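Hetilari Community Help > Desktops and Workstations > Memory and Processors

Used Dell tower, which memory slots do I fill first?

Posted by flatbed_moss
Tags: memory, Dell, used workstation, thermal paste

I picked up a used Dell tower in February from the surplus sale at Eskola. It came with no memory and no cooler on the processor. I paid 40 dollars for it, so I'm not complaining, but I want it running without spending a lot more. I have it on its side with the panel off. 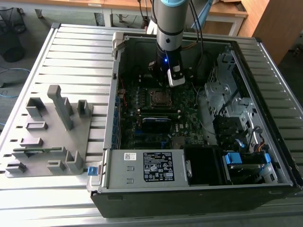
Side panel off, power supply along the bottom, drive cage on the right.

My questions are about the memory and the processor. I bought memory sticks from Flividell and the sheet in the box only says "install in matched pairs." It doesn't say which slots make a pair. Two of the latches in the group I'm looking at are black and the rest are white. Does the color mean anything or did somebody replace them?

Also, the processor is already in the socket under its metal frame. Do I need to take it out and look at the contacts before I put a cooler on, or can I leave it alone? I have never swapped one and would prefer to leave it.

The power supply stays in for now. I have it unplugged from the wall.

3 replies

gantry_lane
Leave the processor where it is unless the machine won't start. Taking it out is how contacts get bent. Wipe the top with a lint-free cloth and a little isopropyl alcohol, let it dry, put a small dab of paste in the middle and set the cooler down straight. Tighten the screws a few turns each, going corner to corner, until they are all snug.

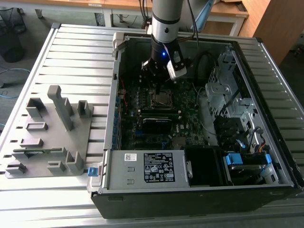
Move any loose wires out of the way before the cooler goes on. A thin wire trapped under the base will keep it from sitting flat, and you'll see high temperatures and wonder why. Mine idled at 65 until I took it all apart again and found one under the edge.

As for the memory, read the printing on the board itself. The slots are labeled, and the label tells you which processor they belong to as well as the slot number.

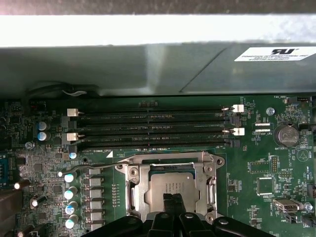

Empty slots, with DIMM8_CPU1 printed below the bottom one.

CPU1 in the label means that group goes with the first processor. On a lot of these boards the white latches mark the slots you fill first and the black ones come after. Check the service manual for your exact model before you trust that, though. The manual has a chart for each number of sticks. If you can't find the chart, start with one stick in slot 1 and see if it gets through the self test.

Open the latches all the way, line up the notch, and push on both ends of the stick until the latches close. It takes more force than you expect. If one latch closes and the other doesn't, pull it out and start over.

pistetti_bench
Agree with most of the above. Two things to add.

Check what kind of memory you bought. Workstations like this often want registered ECC and won't start with regular desktop sticks. I've seen people spend 7 hours on slot order when the sticks were wrong from the beginning. Post the part number off the label and somebody can tell you.

Second, keep it lying on its side while you work. The board is flat that way and you can push straight down on it. Pull the power cord and hold the power button in for a few seconds before touching anything inside. The blue plastic pieces are the ones you can grab or release by hand, so you shouldn't need a screwdriver for the drives. 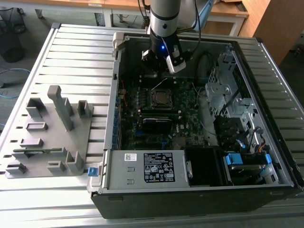

Blue latches on the drives at lower right, and a blue release tab at the lower left corner of the case.

Tuck the drive power wires back toward the cage before you close it up. They like to end up between the panel and the rim.

oldtin
just put them in and try it. if it beeps move them around. mine ran for years like that. if the clock is wrong and it says 2052 or something change the coin battery too, they're cheap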